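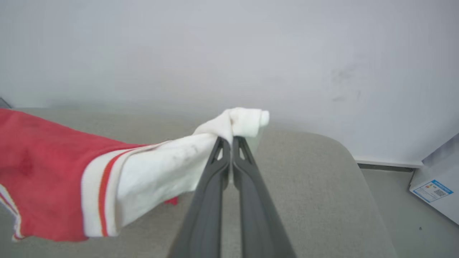 Home | Projects | Reports | Contact

Garment handling by demonstration: progress to the end of January

Reading time: 3 minutes

Groltden has now recorded 322 remote-control demonstrations for the Pindard grant, all of them picking up and laying out used clothes. The target for this period was met. We are less sure the target was the right one.

Operators find sleeves and cuffs hard. Ribbed knit bunches up between the fingertips, and the wrist view gives little sense of how much cloth is held. Of the recordings checked so far, 22 were thrown out for poor grasps. The rest passed, but passing only means the garment was lifted – it says nothing about whether a policy can learn from it.

The Lahtinen controller has cut operator lag. Claims that it also improves the data are, in our view, unproven. New operators still need over four hours before their recordings are usable.

We ask to hold back the next batch until a small model has been trained on what we have. Nostton has agreed to run the test on its own arm.

Related reports
Hand-guided teaching: costs so far
Nostton site visit notes
Lahtinen controller: first trials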